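Gustgate notebook, Friday, start 9.40

Continuing from Thursday's page. Item 14 is the grey phone, screen cracked, received sealed from the Drostska office with the bag number matching the sheet. Opened it with Eskil Grønli as witness. Battery at 57 per cent on arrival, radio off, left off.

Full extraction ran without errors. Hashes taken before and after the copy and both match. Values are in the case folder, not written out here. All work from now on is on the copy, and the phone is back in its bag under a new seal.

The production company says an unreleased episode was passed round in a chat group before it turned up on the streaming sites. The defence says their man was added to the group by somebody else and never opened the file. So what we have been asked is narrow: was he in the group, when, and did the file land on this phone.
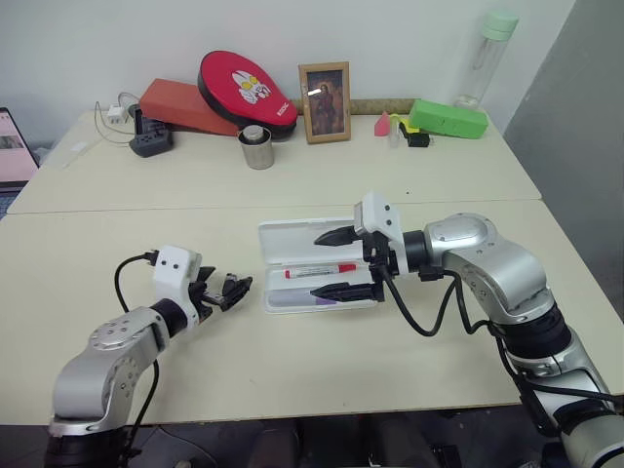

Can we tell whether he opened the episode, or only whether the phone downloaded it?

Downloaded is the only part we can stand behind so far. The app fetches media by itself when that setting is on, and it was on. Opening would need something more, such as a player record or a thumbnail made on playback, and I haven't found either.

Chat database: 734 messages in the group, the first of them a join notice. The join notice names the account that added him, saved in his contacts as Ekpo. It doesn't say whether he was asked first. He wrote 64 of the messages. Most are about football and a dinner. Three mention "the link" with nothing to say which link. I have quoted those three in full in the draft and left them without comment. Eskil wanted a line saying they probably refer to the episode. I took it out -- that's for the lawyers to argue.

Times. The app stores them in UTC and the handset was on local summer time, so everything in May reads an hour early if you forget. I forgot on the first table. Corrected, and the old table is kept with a line through the heading.

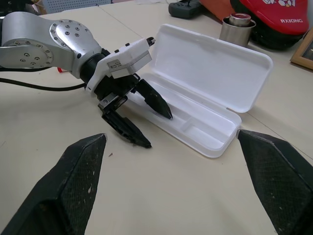 Lawal Ogbonna

After lunch. Tried the Zinitik parser on the same copy as a cross-check. It returned fewer messages than the first tool. Went through the gap by hand: all of the missing ones are deleted messages recovered from the write-ahead log, which Zinitik doesn't read with default settings. Turned that on, ran it again, and the counts agree. Put both runs in the appendix, with settings.

One thing still bothers me. The episode file in the media folder has a modified time later than its created time, by four minutes. Could be a slow download. Could be something else touching it. Will copy a file of the same size to the spare handset and see what the app does.

To do:
Ask Drostska for the second SIM, it's on their list and not in the bag.
Eskil to read the draft against the tables.
Check how the app version on item 14 handles auto-download on mobile data.
Custody sheet needs my initials on page two.

Stopped 17.15. Evidence cupboard locked, key signed in.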